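December 21, 2021
By the Rankin Docket Study
263 shares | 0 comments

4.2 Transfer of removal cases

The Seleck sample holds 2,000 removal cases, of which 400 were moved to another immigration court before a merits hearing. We coded each transfer by the party that filed the motion and by whether counsel had entered an appearance.

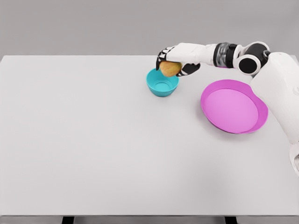
Figure 3. Bowl on a white table.

Of the transferred cases, 200 had counsel at the time of the motion. Cases sent to the Fivirstead court were coded separately, as its clerks record a change of venue as a new filing. Duplicate entries were removed by matching on hearing history.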